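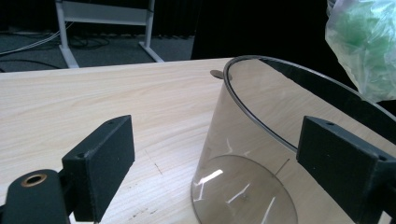
A hands-on table at an open day works best when visitors pick up the gripper themselves within the first minute. I have run one twice at the Olus lab in Dranville, once in May and once this winter, and these are the steps I would follow again. Start with one simple object. A clear tinted plastic container laid on its side is a good first try, because the wall is curved and visitors have to think about where the two fingers should go. Have them bring one finger up to the side, stop, look, and then bring in the other.

Feb 13, 2019
By Hyun-seo Ban
3 min read
11 comments

What you need

A light-colored table, two hand-held grippers, a few household objects, and one person per gripper who can explain it. Our table was in room 307, on the Moon side of the building. Put the tape, spare screws and a small screwdriver where the helpers can reach them and young children can't.

Step 1. Set up before the doors open

Allow an hour. Put the table in place first, then route the cables, then bring out the objects. Tape down any cable that crosses a spot where people will stand. We skipped this in May and spent most of the morning asking visitors to watch their feet.

Open and close each gripper a few times. The fingers should meet evenly. If one side drags, check the screws on the finger before you look at anything else. Dae-han Cheon keeps a spare pair of fingers in a labeled box and swaps them in when a screw hole gets worn.

Step 2. Keep the talk short

Two or three sentences are enough. Ours went like this: "You hold this and do the task with your own hand. We record how the gripper moves. Later a robot arm learns from the recording." Then hand it over. Visitors who want more detail will ask while they work, and the questions are better once they have tried it.

Step 3. Let the visitor do the first grasp

Don't guide the hand. Most adults squeeze too early, and most children come in too fast. Both fix it on the second try. If the object rolls, let it roll, and have a helper at the end of the table to catch it.

Step 4. Move on to something soft

After a hard object, offer a plastic bag. It has no fixed shape, so there is no single right place to hold it. Ask the visitor to find a fold that stands up from the rest, put one finger on each side of it, and close all the way. A fold near the top is easier than one lying flat on the table.

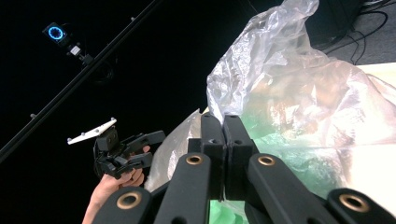 The gripper closed on a fold of the bag, with a second gripper in hand at left.

With two grippers you can pair people up. One holds the bag still and the other works on it. Give each person a side of the table and have them keep to it - grippers that bump each other can lose a screw.

Step 5. Explain the markers if someone asks

Someone usually asks about the small round markers on the white plate. The short answer is that cameras mounted on the rail follow them to work out where the gripper is. Point at the blue ring on a camera and people get the idea. Ask visitors not to cover the markers with their fingers.

Step 6. Rotate the helpers

Standing at the table is tiring. We changed over every 30 minutes, with Soon-im Sung and Ha-rang Oh on the grippers and me at the door. Write the order on a sheet of paper and tape it to the wall.

Step 7. Pack up

Check each gripper again before it goes in the case. Wipe the fingers with a dry cloth. Note any part that feels loose and put the note in with the gripper. The cables come up last, after the visitors have left.

If you are borrowing equipment from the Fludley site, send the request to Jong-dae Yook at least two weeks ahead and say how many grippers you need.

Shared 2 times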